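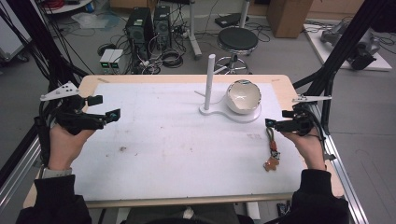

Paired hand-held grippers over the work board, with the keychain and stand used in the hanging task.

To: Limine equipment list
Date: 21/03/2020
Subject: Re: Sorensen hand-held gripper kit, trial loan

Dear colleagues,

The Undusville laboratory has now completed its review of the Sorensen kit. The question raised on this list is quoted first.

> Coltomgate is considering the purchase of 3 pairs.
> Before we commit funds, could Undusville state
> whether the grippers are suited to small, soft
> items, and whether the cable is a hindrance to
> a seated operator?

On the first point, our finding is favourable. Operators recorded 1,069 attempts with cords, straps and light charms, and 23 were set aside owing to a lost grip. The flat fingers hold a strap well, but a thin ring is harder to pick up from the table.
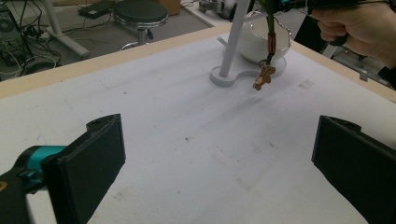 Keychain held by its strap near the stand, seen from the other gripper.

On the second point, operators asked for a longer cable on the right-hand unit. Sorensen has agreed to supply one at no charge. The mounting plates required no adjustment during the loan.

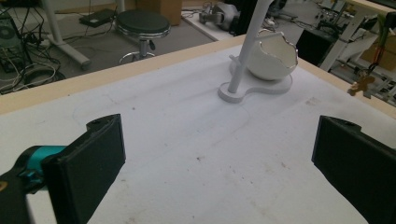 We would also advise Coltomgate to mark the position of each item on the table in pencil, as resetting by eye proved slow. The supplier states that the finger pads should be replaced after 2,000 attempts. We have not tested this figure.

Requests to borrow the kit should be sent to the list before the end of March.

Equipment Office
Undusville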